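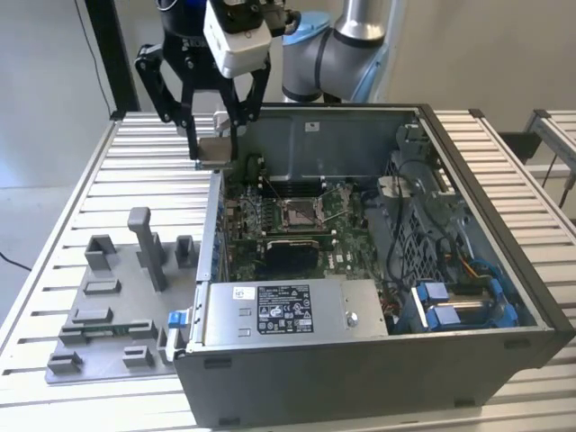

Satau bench kit: progress report to Prastska, May

1. Where we are

The review of the Satau kit is past its halfway point. The kit is on loan from Mahmoudi and consists of the arm, a two-finger gripper with a sensor on the front, and the control software. We were asked to say whether Prastska should buy it for the refurbishment line at Zarkeck, where desktop computers are stripped, checked and rebuilt by hand.

Setting up took longer than planned. The mounting flange supplied did not match our arm version and Mahmoudi had to send another. The rest of the delivery was complete. Radek Šimek and Abenezer Birhane had the cell running by the second week.

2. Work done this period

All trials use a desktop tower laid on its side on the slotted table with the side panel off. Small parts are handled from a fixture plate to the left of the case. The holders on the plate are 3D-printed, and Štefánia Kadlec has redrawn several of them after early trials in which parts tipped as the fingers closed.

We have logged 280 attempts at picking a part from the plate and bringing it to the case. Of these, 185 were completed without anyone stepping in. Most of the failures came from the pick. Once a part is held properly, the move across to the case is dependable, including over the near edge where clearance is tight.

Thin circuit boards remain the hardest items. The gripper holds them well enough by the long edge, but the software's default closing force is too high and has to be set by hand for each board. Mahmoudi has been told and says a per-part setting will be in the next release.

3. Findings on the kit

The teaching screen is easy to use. Peter Machala had no earlier experience of robots and was writing his own pick routines after 7 hours of training.

The manual is poor. The chapter on sensor calibration describes an older housing, and two of the menu names in it no longer exist. We have written our own notes and will pass them on with the final report.

Changing from one case model to another means teaching the positions again. This is acceptable for long runs of the same machine. Zarkeck often gets mixed batches, and we do not yet know how much time would be lost there.

Loose cables inside the case are still a problem. We tie them back before a run, and that time has been counted in our figures.

4. Spending

Within budget. The only unplanned cost was extra filament for the holders. We do not ask for further money this period.

5. Next period

Bring the log up to 1000 attempts, with at least two case models.
Repeat the thin board trials when the new software release arrives.
Run one mixed batch from Zarkeck and time the changeovers.
Get a written price from Mahmoudi for spare fingers and yearly support.

We would like a decision from Prastska on whether memory removal should be added to the trials. It was left out of the first plan, but the staff at Zarkeck have asked for it twice. It would need a new set of holders and two more weeks on the loan.

Přemysl Šimek
Project lead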